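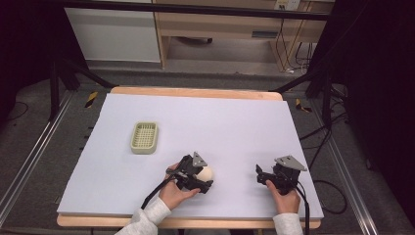

An egg held in the left gripper at the workshop's test table, with the basket waiting on the board.

The workshop at Tistau rents out benches by the month, and most of its members make the usual things: shelves, lamps, a canoe that has taken two winters so far. In the back half of the unit a small group is building grippers. They call the project Jalard, after the street where it started in a spare bedroom, and the aim is a pair of hand-held grippers that anyone with a modest set of tools could put together and use to teach a robot arm simple household jobs.

The idea is easy to follow. A person holds one gripper in each hand and does a task with them. The movements are recorded, and the recordings are later used to train an arm fitted with the same sort of jaws. Large laboratories have worked this way for years. What the Jalard group wanted to know was how much of it could be done from a rented bench, on money put in by the members.

The answer so far is quite a lot. The whole build, grippers, table fittings, cables and stands included, has cost £2,607. The largest single item was a second-hand computer at £405, bought from an office supplier called Declercq when it cleared out its old stock. The group keeps a ledger of every purchase, and there are entries in it for mistakes as well as successes, among them a bag of bearings ordered in the wrong size and never sent back.

The present grippers are version 6. Each has two black jaws and a small grey triangular plate on top, with a cable running off to the side. The earlier versions are in a drawer. Version 1 was too heavy to hold for more than a few minutes. Version 3 was light enough but flexed when it closed, so the jaws met at the tips and left a gap further back. Version 5 fixed the flexing and was used for most of last year, until its cable connector began to work loose in the middle of sessions. Moving that connector was the main reason for starting again.

Eggs came in at version 4. Until then the group had practised on wooden blocks and sponges, which put up with almost anything. A block can be squeezed far too hard and the recording will still look fine. An egg needs enough grip that it does not slip and not so much that it cracks, and it rolls if it is put down carelessly. The job they settled on was moving an egg to a small plastic basket with a grid of openings in its sides and bottom. It takes a few seconds when it goes well. Broken eggs go in the compost, and the board gets a wipe before the next attempt.

The board itself is plain white foam, laid over a light wooden table. Before it arrived the group worked straight on the wood, and the grain caused trouble for the software, which is a set of free tools stitched together under the name Drarkorar. A pale, even background made the jaws easier to pick out. It also made the table quieter to work at, a small thing that people at the neighbouring benches were glad of.

Sessions usually begin at seven in the evening, after the saws have been put away. The first part goes on setting up: cables plugged in, software started, each gripper opened and closed several times to check that the readings follow. Then one member sits down and works through the task while another watches the screen. They swap when hands get tired. Members say the left hand is the harder one to train for right-handed people, and a number of the early recordings were thrown out for clumsiness on that side.

The cables are the part the group would most like to be rid of. They pull slightly at the wrist, and they have to be laid out with care so that they don't drag across the board. A battery version has been drawn up but not built, as the batteries add weight at the back of the hand, and weight was what sank version 1.

For anyone thinking of trying something similar, the advice from the bench is to start with one gripper and get it working properly before making its twin. Print the jaws before anything else and hold them for half an hour. Buy better connectors than seem necessary. Label both ends of every cable.

The drawings for version 6 are due to be put up for other workshops to copy in December, along with the parts list and the ledger. The arm that will use the recordings is still in pieces on the next bench, waiting for a shoulder joint.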